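Triven Diocesan Office
Press release
Sep 11, 2025

Revised safeguarding and security rules for parishes take effect

The Triven Diocesan Office has issued revised rules on the security of church premises and the reporting of threats against clergy and lay workers. The rules apply to all 97 parishes in the diocese and replace the guidance issued in June.

Under the new rules, each parish must keep a written record of any threat made in person, by telephone or online. The record must be sent to the district office within 15 days. Threats of violence must be reported to the police on the day they are received, and before any report is made to the diocese.
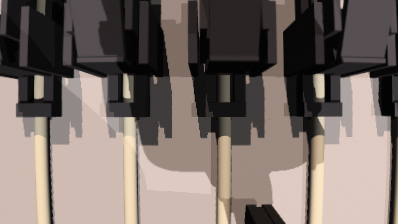 Scope of the rules

The rules cover churches, parish halls, clergy houses and any rented room used for worship on a regular basis. Night vigils and outdoor services are covered where the parish has advertised them. Private prayer meetings in members' homes are excluded.

A parish that holds services after dark must name a keyholder and a deputy. Both names are to be lodged with the district office in Sido, Ansari or Moleo, according to the parish boundary. Changes must be notified in writing.

Consultation

The diocese received 788 written responses to the draft. Of the parishes consulted, 84 supported compulsory reporting. The main objection concerned the cost of lighting and locks in rural parishes. A grant scheme has been added to the final text, and applications will be handled by the Sido office.
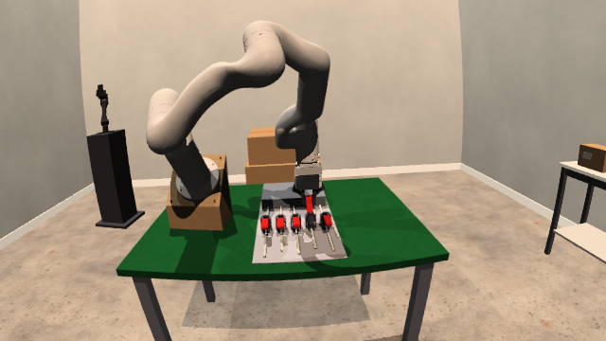 Moleo district office said that the reporting period remained too short for parishes without a paid clerk, and asked that late records be accepted during the first year. The diocese has agreed to accept late records for that period where a reason is given. The police reporting requirement is not affected.

Copies of the rules are available from the three district offices. Press enquiries should be made in writing to the Triven Diocesan Office.

Ends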